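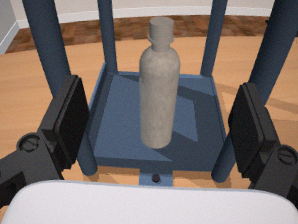
Pale grey bottle with a flat cap, on a slate-blue square platform. Rendered.

Drullen Bottle and Jar Wordlist

Drullen is a wordlist of household container names, with short definitions and notes on where each word is used. It covers bottles, jars, jugs, tubs and flasks. The list was put together for people who write shop catalogues, museum labels and crossword clues, and for anyone else who needs to know whether a carboy is bigger than a demijohn.

Version: 9
Last changed: Sat 10 September
Entries: 300
Language: English (British spelling)

Files

drullen.csv holds the full list, one entry per row.
sources.csv holds the printed works each entry was taken from.
dropped.csv holds words that were in earlier versions and have been removed, with the reason.
CHANGES.txt is the change log.

All files are UTF-8. Fields are separated by commas and text fields are in double quotes. The first row is the header.

Columns in drullen.csv

id: a whole number. Ids are never reused, so there are gaps.
word: the headword, in lower case unless it is a proper name.
plural: filled in only when it is irregular or often got wrong.
meaning: one sentence, no longer than 40 words.
kind: bottle, jar, jug, tub, flask or other.
region: where the word is mainly used. Blank means general use.
first_seen: the year of the oldest printed source we hold. The oldest in the list is 1773.
status: current, dated or trade.
source_id: matches the id column in sources.csv.

How the list was made

The starting point was the Pramach glossary, a typed list of packing terms kept by a glass merchant. Words for crates, sacks and barrels were left out. The rest were checked against printed dictionaries and trade catalogues, and the meanings were written again from scratch. Kos, a smaller list of dairy words, was merged in at version 6. It brought in most of the entries for churns, creamers and milk cans, which all have the kind "other".

Two people read every meaning. Where they disagreed about status, the entry was marked "dated".

Known problems

Sizes are left out of most meanings. Old catalogues give them in pints, gills and ounces, and the same name was used for different sizes in different towns.

The region column is weak for Wales and Northern Ireland. Most of our sources were printed in London or the Midlands.

"Flagon" and "jar" each have two entries, as the senses are too far apart to share one. Match on id if you join the file to anything else.

The first_seen year is only as good as our shelf of sources. Please don't quote it as the first use of a word.

Some plurals from Kos still have a trailing space. Trim them when you load the file.

Using the list

You may copy, change and share the list, including in paid work, as long as you name Drullen and say which version you used. The Gamach spelling checker includes a copy of version 7, which lacks the plural column.

Corrections

Send the id, the change you want and a printed source. Web pages are fine as a pointer but are not enough by themselves. Corrections are read in batches, and the next batch will be in June.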